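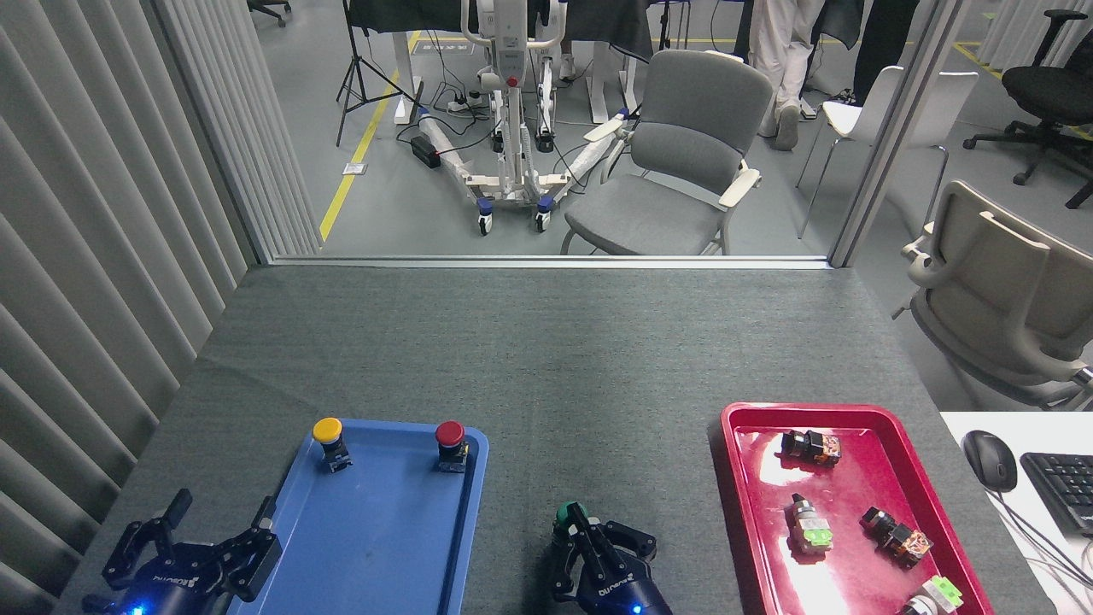
Sorting a dead relative's parts drawers, where do you stop?

drawerfull
My uncle left me a garage full of electrical odds and ends. I've filled 13 coffee cans so far and I'm losing steam. Do you sort by type, by size, or just dump it all in a tote and dig when you need something?

mossy_pete
By type, always. Switches with switches, fuses with fuses. I did my dad's stuff that way and found a Drilach timer I'd been hunting for (still in the box!).

kettleblack
Disagree with Pete. I sort by project. If I'm fixing the pump I want the pump bin, period. Type sorting looks great and then you walk back and forth all day.

mossy_pete
You walk because your garage is 200 feet from your house lol

HeikkiKoskela
Trays with a rim, whatever you decide. Small stuff rolls. I like one color for keep and one for not sure, and the not sure one gets emptied in January whether I feel like it or not.

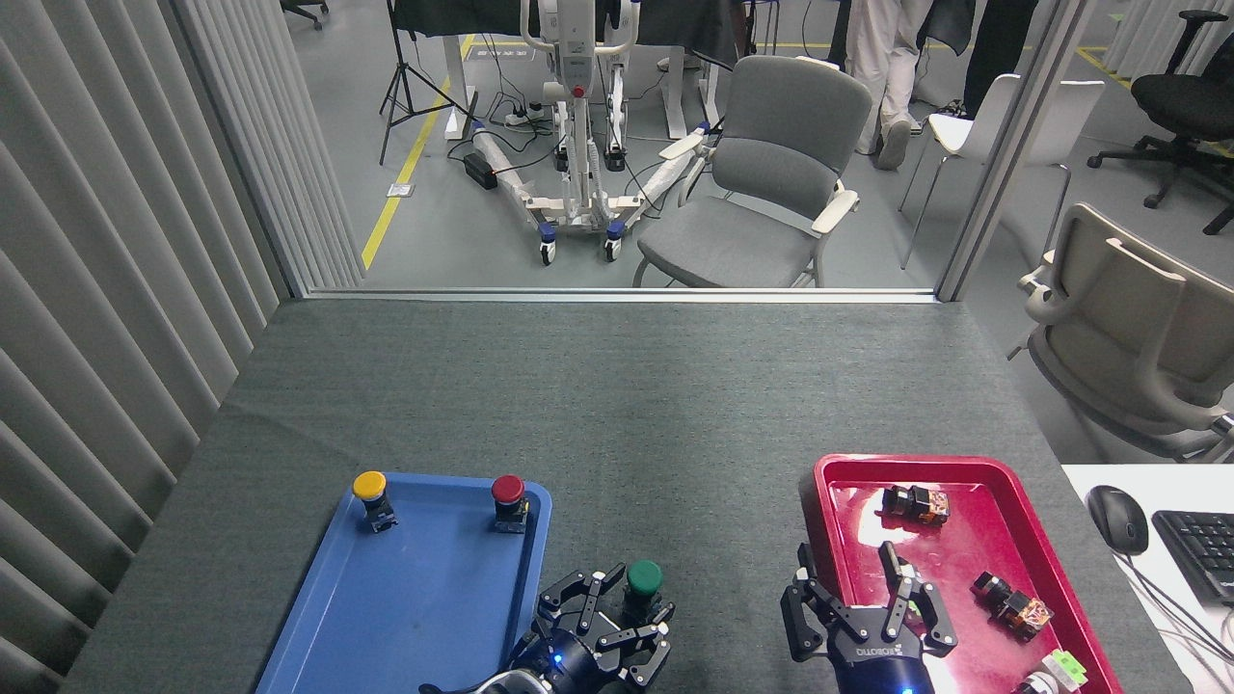 Buttons in the blue tray, red tray next to it

kettleblack
Two trays wouldn't last me an hour, Heikki.

drawerfull
OK I think I'm with Heikki on the trays, but by type inside them. Sorry kettle! Anybody know if old Stalto fuse holders are worth keeping? There's a whole shoebox.

mossy_pete
Keep a handful and give the rest away. I've never used more than two.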